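### 4.2 Keeping the simulated cell in shape

I'll admit it, this is the section I most wanted to write, mostly because I spent the better part of January living inside it! Our cell in Trallora (the simulator we built on top of the older Jituda code) is one arm, one two-finger gripper and a table full of clutter, and it needs looking after just like a real one. Parts drift, settings go stale, and one small change to a fingertip can spoil a whole night of runs.

The worst trouble we had was with thin, curved things. The fingertips would close on a ring, hold it for a moment, and then the ring would creep out sideways during the lift. We logged 113 of these slips in a batch of 1,000 grasps, and I was pretty sure the friction value was to blame (it wasn't). The culprit was the contact shape on the pads, which I had copied from the Gernska setup without checking which way the slanted face pointed. So I rebuilt both pads, reset the finger joints to their zero pose, and ran the same batch again with 3 different closing speeds.

Figure 1 comes from the rebuilt setup, with a black ring held between the fingertips over an off-white bowl. We now do a short pad check before every batch: close on nothing, close on a test block, then compare the 2 joint readings. It takes a minute or so, and I grumble about it every time, but I haven't skipped it yet.

**Figure 1.** Ring grasp over the bowl, Trallora cell, rebuilt pads.

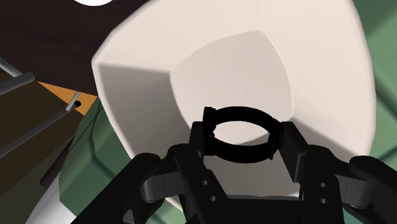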